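Vom Tischdecken und von rosa Tellern

Liebe Leserinnen und Leser unseres Hausbriefs,

im letzten Brief hatte ich ja versprochen, endlich etwas zum Geschirr zu schreiben, und weil seither so viele von Ihnen nachgefragt haben (am Telefon, auf der Treppe und sogar beim Bäcker in Pludineck!), will ich Sie nun nicht länger warten lassen. Es geht um die neuen Teller für den Mittagstisch. Rund sind sie, aus Kunststoff, mit einem hochgezogenen Rand und flach in der Mitte, und die Farbe ist ein Lachsrosa, über das man geteilter Meinung sein darf. Rodica Dobre fand es beim ersten Anblick ganz scheußlich und hat inzwischen zugegeben, dass es auf den weißen Tischen doch recht freundlich wirkt. Mir hat es von Anfang an gefallen, aber ich mag auch Rhabarberkompott. 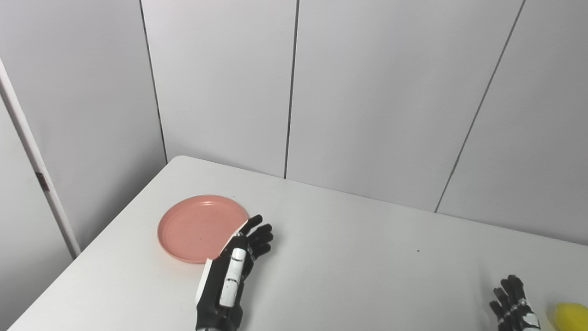 Bestellt haben wir 200 Stück bei der Firma Juneck, zu einem Preis, über den sich niemand beschweren kann – das Porzellan hätte uns ein Mehrfaches gekostet, und Sie wissen alle, wie viel davon in den vergangenen Jahren zu Bruch gegangen ist. Der größere Teil bleibt in Pludineck, 70 Teller gehen hinüber nach Stunska, wo der Mittagstisch im Herbst wieder öffnet und wo man sich bisher mit zusammengewürfelten Beständen beholfen hat. Wer von dort noch Suppenschalen von uns im Schrank stehen hat, möge sie bei Gelegenheit zurückbringen. Wir vermissen sie sehr, besonders freitags, wenn es Linsen gibt.

Nun noch ein Wort zum Decken selbst, denn da hat sich über den Sommer manches eingeschlichen. Bitte stellen Sie den Teller nicht ganz an die Tischkante, sondern lassen Sie eine gute Daumenbreite Platz, vor allem an den abgerundeten Ecken, wo doch immer jemand mit der Tasche hängen bleibt. Und sehen Sie sich jeden Teller kurz an, bevor er auf den Tisch kommt. Auf der hellen Fläche fällt jeder Krümel und jedes dunkle Pünktchen auf, was ja eigentlich ein Vorzug ist, auch wenn es am Anfang ein wenig Mühe macht. Ein weiches Tuch genügt. Die grünen Scheuerschwämme bleiben bitte bei den Töpfen, sonst wird der Kunststoff stumpf, und dann sieht er nach einem halben Jahr aus wie unsere alten Tabletts.

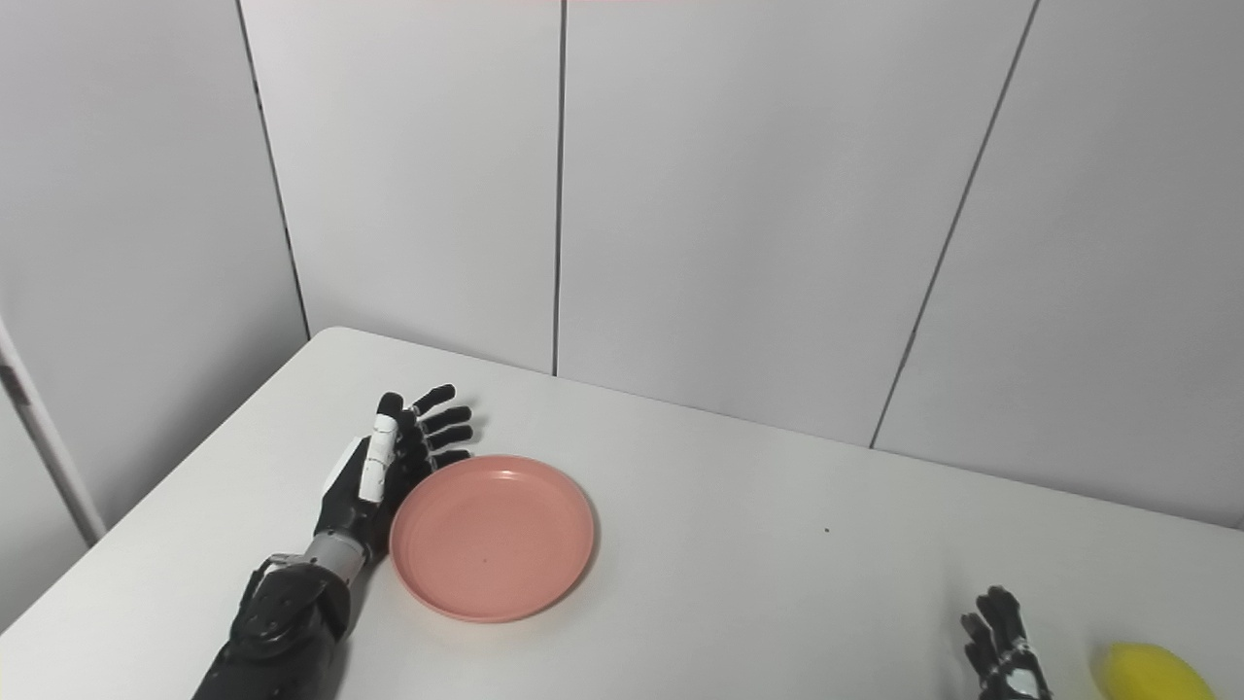
Gestapelt wird in der Küche im unteren Fach, gleich neben den Gläsern, und bitte immer erst dann, wenn die Teller wirklich trocken sind. Tudor Grecu hat die Einlegeböden dafür eigens tiefer gesetzt, wofür ich ihm an dieser Stelle herzlich danken möchte – er hat einen ganzen Nachmittag daran geschraubt und dabei auch gleich die klemmende Schublade gerichtet, über die wir uns seit Jahren geärgert haben.

Wer beim Decken mithelfen mag, ist uns jederzeit willkommen. Im Oktober fehlen uns noch zwei Paar Hände für den frühen Dienst, und Erfahrung braucht es dafür keine, nur etwas Freude am Umgang mit Gästen. Eine Liste hängt neben der Küchentür, Sie können sich aber ebenso gern bei Frau Dobre melden.

Herzlich grüßt Sie
Ihre Redaktion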